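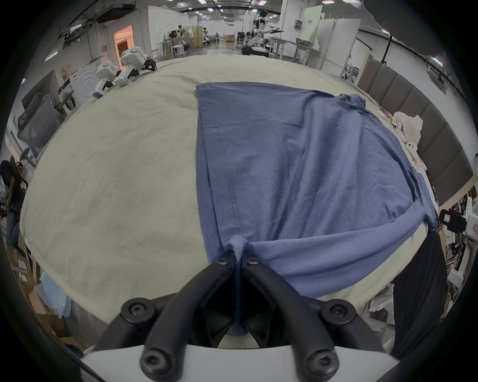

Review: Gellmont finger service kit for hand-held grippers
Reviewed by Anika Pruitt, June 25, 2020

The kit contains two drivers, replacement pads and a printed schedule. It was assessed over roughly 2000 grasps on knit garments. The schedule calls for a check of all finger screws every 15 hours; the reviewer found 8 more suitable for cloth work. Pads can be changed in four minutes without removing the housing. The instructions on realigning the fingers are too brief, and a torque value is missing.
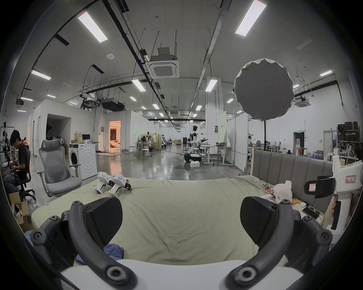 Fingers open, with the pads on both sides accessible.

The kit is recommended for routine upkeep. Laboratories requiring full repair should order the joint parts separately.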